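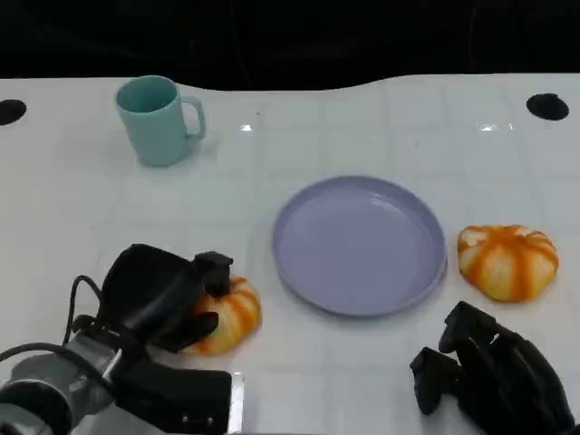

Progress Report to the Oshima Fund: The Floltow Open Day

Prepared by Lejla Hodžić, Flastach Workshop, Triststead
For Virgil Sima, Oshima Fund
7/20/23

Dear Virgil,

When you called in May you asked for something a bit more readable than our usual spreadsheet, and you asked in particular how the open day went, so I have given most of this report over to that and kept the routine matters for the back. I hope you will forgive the length. We had a good day, and I find I want to tell you all of it.

Where the project stood going in

You will remember from our last report that Floltow had got as far as handling a single object with a single arm, on a good day, with one of us standing very close to the stop button. The plan for this period was to bring the second arm up to the same standard, settle on a small tabletop task that makes sense to somebody who has never been near a robot, and then show it to the people of Triststead. The second arm is working. It took longer than I told you it would, mostly on account of the wrist calibration, which had to be done over again after we changed the finger pads, and I should have left more room for that in the schedule. The lesson has gone into the plan for the next period, where you will find calibration listed as a job of its own.

Choosing the task gave us a surprising amount of trouble. We started with blocks, as everybody does, and blocks are fine, but they are made to be picked up and visitors can tell. Then we tried folded cloths, which were beyond us. In the end we went with things you might find on a kitchen table: a mug, a shallow lavender plate, and a pair of little striped pumpkins, orange and cream. The robot is asked to get the pumpkins onto the plate and leave the mug alone. You can explain that to a six-year-old in one breath, and we did, many times.

I have grown fond of those pumpkins. The ribs give the fingers something to settle into, but they also mean that a grip which looks perfectly sound can slide half an inch when the finger drops from a rib into a groove. We had been treating them as round in the planning, and they are squat, and that mattered more than any of us had guessed. An upper finger coming down on top with a lower one tucked in underneath turned out to be the most dependable hold, and it's the one we used throughout the open day.

The day itself

We opened the doors in the morning with the coffee already made (thank you again for agreeing to let us charge that to the outreach line!) and took people through in small groups. We had 22 visitors in all, which is more than I had dared put in the proposal. There were parents with children, a pair of retired machinists who stayed for nearly every session, a teacher from the high school who would like to bring her class in the fall, and a gentleman who had come in to get out of the heat and then asked the best questions of the afternoon.

Each group got a short welcome from me, a few words on what the arms can and can't do, and then a run of the task. I had written out a proper talk with headings and all the rest of it, and I gave it exactly once. By the second group I had learned that people would much prefer to watch first and ask afterward, so I started the arms moving within a minute or so of everyone finding a place to stand, and talked while they worked. It made for a far livelier room. I'd suggest the same to any of your other grantees who are thinking of an open day.

We made 12 full attempts at the task in front of visitors. Nine of them ended with both pumpkins on the plate. Of the three that didn't, two were dropped pumpkins, one of which rolled off the table altogether and was returned by a very proud little girl, and the third was my own doing. I had leaned on the table while answering a question and nudged the plate out of place, and the arm set its pumpkin down very gently and precisely where the plate had been. That got the biggest laugh of the day, and it led to a good conversation about how the system looks at the table before it moves and how seldom, at present, it looks again. I would not have planned it that way, but I'm glad the group saw it.

The mug came through all 12 attempts untouched. I mention this because you asked last time about avoiding things as well as grasping them, and it is the left arm that has to work closest to it. The back of the hand is bulky and swings out wider than the fingers do, so for a long time the hand would approach the pumpkin beautifully and knock the mug with its knuckles, so to speak. We have since built the whole hand and the cable loop into the model the planner uses, with a bit of padding around both, and the trouble has gone away. The arm moves a little more slowly as a result. I think that's a fair trade, and the visitors seemed to like the slower pace anyway — several said it was easier to follow.

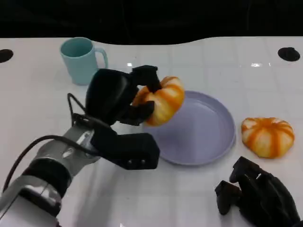
Page 2

What people asked

I kept a notebook by the door and wrote down as many of the questions as I could between groups. Some I could answer on the spot and some I'm still thinking about.

Far and away the most common was whether it could hurt you. I explained the speed limits and the stop button, and we let anyone who wanted to press the button do so while an arm was moving. Nearly everyone wanted to. I would recommend this too. People stood noticeably closer to the table after they had stopped the thing themselves.

The next was why the second hand waits while the first one works. The children asked this more than the grown-ups did, and they were quite indignant about it on the second hand's behalf. The plain answer is that our planner still takes the arms in turn. One reaches, grips and places, and the other holds clear of the table until the way is open. Running both at once is the main piece of work for the coming period, and I told people so, which means I now have a number of small supervisors in Triststead who expect to see it next year.

The machinists wanted to talk about the fingers, and we had a long and very useful chat about pad materials. One of them felt our pads were too hard for something with a shiny skin, and suggested a softer compound that he used to see on transfer equipment. We have ordered a small sheet of it out of the consumables budget. If it helps I'll report on it properly; if it doesn't, it was a cheap thing to find out.

The teacher asked what a student would need to know to work on a project like ours. I said patience and a bit of geometry, and then spent the drive home wishing I had given her something better. I've written to her since with a reading list and an offer to come and speak to the class.

And a father asked, kindly enough, what it was all for, since his son could put a pumpkin on a plate already. I told him that the pumpkin was only a stand-in, and that what we are after is a helper for people who have trouble with their hands and would like to lay their own table. He thought about that for a while and then told me about his mother. I don't suppose that belongs in a progress report, but I've thought about it often since.

What we would change

The table served us well on the whole. It's a good height for children, and the wavy back edge turned out to be no trouble once it was in the model. The surface is very glossy, though, and the overhead lights leave bright spots on it that the vision system is still inclined to puzzle over. On two occasions during setup it went looking for an object where there was only a reflection. We turned down one bank of lights for the visitors' sessions and had no repeat of it, but that is a workaround, and I would like to try a matte cover before we show the system again. The cost is small and I believe it fits within the present equipment line. Could you confirm that for me when you have a moment?

We also need a better place for people to stand. Those at the front saw everything and those at the back saw shoulders. A screen showing the tabletop would fix it, and the school has offered to lend us one.

Lastly, I would not again schedule the groups so close together. The arms were fine. I was hoarse by the middle of the afternoon.

Routine matters

Spending is within the agreed amounts on every line. Outreach came in slightly under, even with the coffee. Travel has not been touched this period, and with your permission I'd like to move part of it across to cover the second set of finger pads. The form is attached.

Staffing is unchanged. Our insurance was renewed in May with the public demonstration cover included, so there will be nothing further to arrange on that front for the next open day.

Work for the next period

1. Get both arms moving at the same time, starting with tasks where they stay on their own sides of the table.
2. Have the system look again at the table just before it lets go of an object, so that a moved plate is noticed.
3. Try the softer pads on the pumpkins first and then on the mug, which we would like to start picking up by the handle.
4. Fit a matte cover and repeat the reflection checks with all the lights on.
5. Recalibrate both wrists after every change to the hands, with the time for it written into the schedule.

You mentioned that you might be able to come out to Triststead yourself before the summer is over. Please do, Virgil. Give me a few days' notice and I'll have the table set up and both arms warmed through, and you can press the button as often as you like.

With warm thanks from all of us at Flastach,

Lejla Hodžić

Attached: spending summary; travel line transfer form; visitor question list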